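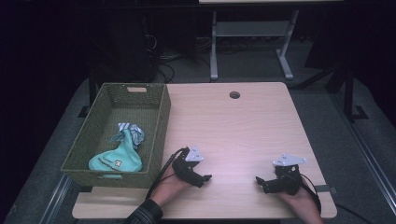 About the Povetwood School of History and Art

Povetwood is a small evening school in Haltville for adults who want to study history and art history without enrolling in a full degree. Usha Varma opened it above the Alipour print shop with 2 courses, one on the American South after Reconstruction and one on reading paintings. Both are still taught.

We now run 20 courses a year. Most last eight weeks and meet once a week at 6:30 p.m. Class size is capped at 23. Reading is assigned every week, usually 30 pages or less, and a packet is included in the tuition.

Our instructors have all taught at the college level. Several also work in archives or museums during the day. Courses are not graded, but students who want written comments on a paper can ask for them at the first meeting.

You do not need any background to sign up. Our youngest student last term was in her second year of college and took the quilts and textiles course between semesters. Our oldest had been retired for years and was on his ninth class with us.

The lending library holds 58 shelves of books, most of them from the Previco estate. Current students may borrow four at a time. It closes for inventory in June.

Registration forms are at the front desk and can also be mailed on request.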